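Stiltstead rates its water meters for replacement at a fixed age. I think this is the wrong test. Of the 3196 meters in service, 2852 were read without error in the last cycle, and age predicted few of the failures.

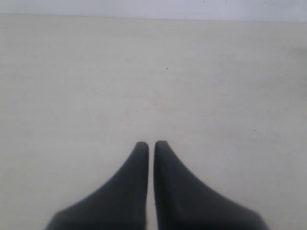

A pale surface against a white wall.

Flow volume is the better measure. A meter on a busy line wears faster than one on a vacant lot, whatever the install date says. Kullatville switched to volume limits in May and pulled 59 meters, all of them under the old age cutoff.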